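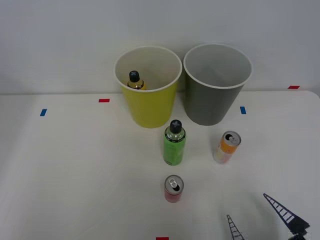 Kindaditz, el método de corrección por tramos: lo probé y me ha cambiado la forma de recoger datos

Llevaba meses con ganas de meterle mano a Kindaditz y por fin pude hacerlo en agosto. Para quien no lo conozca: es un método de aprendizaje por imitación publicado por el grupo Sabbagh, con código abierto, que no obliga a repetir una demostración entera cuando la política se equivoca. Se marca el tramo malo, se graba solo ese trozo y el entrenamiento le da más peso. Suena modesto (el artículo tampoco presume mucho), pero en el día a día se nota una barbaridad.

La tarea que elegí es de las clásicas de mesa: coger envases y meterlos en vasos de papel. Partí de casi 200 demostraciones completas, grabadas con teleoperación, y les añadí las correcciones en 2 rondas. Cada ronda de reentrenamiento tardó 44 minutos en nuestra máquina, así que da tiempo a comer y volver antes de que se enfríe el entusiasmo.

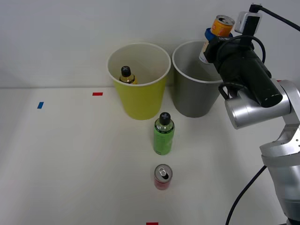
Lo que más me gusta del método es cómo trata el último tramo, el de soltar. Casi todas las políticas que he entrenado llegan bien hasta el objeto y luego dudan justo encima del destino, con pequeños vaivenes que acaban en nada. Con la lata naranja en la pinza y el vaso gris debajo, ese es el momento que Kindaditz permite aislar: marcas desde ahí hasta la apertura de los dedos y corriges solo eso. Después de la primera ronda los vaivenes bajaron muchísimo, y con la segunda dejé de estar pendiente del botón de parada. ¡Qué gusto!

La instalación también merece un aplauso. El conversor que trae para el formato de Anow leyó mis grabaciones antiguas sin quejarse, y el visor de tramos es comodísimo: arrastras 2 marcas sobre la línea de tiempo y ya está. Me habría ahorrado más de una tarde con el visor de Rastex, que sigo usando para otras cosas pero que para esto se queda corto.

Pegas, que las hay. La documentación da por hecho que ya sabes elegir los pesos, y con los valores por defecto la política se obsesionó con la parte corregida y empezó a descuidar el agarre. Hanan Awad me sugirió bajar el peso a la mitad en la primera ronda y subirlo en la segunda - mano de santo. Tampoco me convence que el registro de errores mezcle los fallos de agarre con los de colocación, porque luego hay que separarlos a mano.

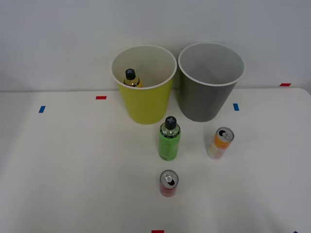
Los dos vasos, la botella verde y las latas naranja y roja.

Un consejo para quien se anime: variad la inclinación de los envases desde el principio. Las correcciones arreglan muy bien un gesto, pero no inventan posturas que no estén en los datos, y una lata ladeada pide otro acercamiento. Yo tuve que grabar más ejemplos un martes por la tarde, ya con la primera ronda hecha, y habría preferido tenerlos de entrada.

¿Lo recomiendo? Sí, y con ganas. No he medido nada con rigor suficiente para compararlo con otros métodos, y mi tarea es pequeña, pero pienso usarlo en la siguiente, que lleva cajones.
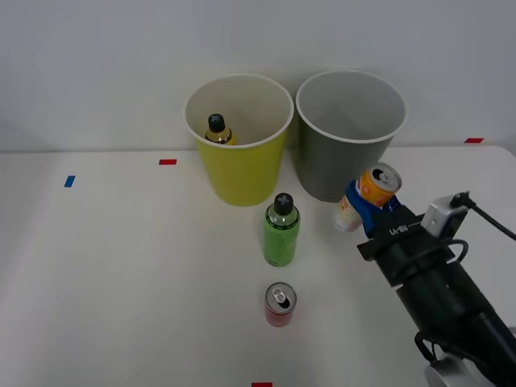 Elias Matar: Coincido en casi todo, sobre todo en lo de los pesos. A mí me funcionó mejor empezar el tramo corregido un poco antes del fallo, cuando el brazo todavía va por buen camino. Si lo cortas justo donde empieza a dudar, la unión queda brusca. ¿Probaste a dejar algo de solape?

Sí, pero muy poco, unos cuantos fotogramas. Me apunto lo de alargarlo para la tarea de los cajones y lo cuento por aquí.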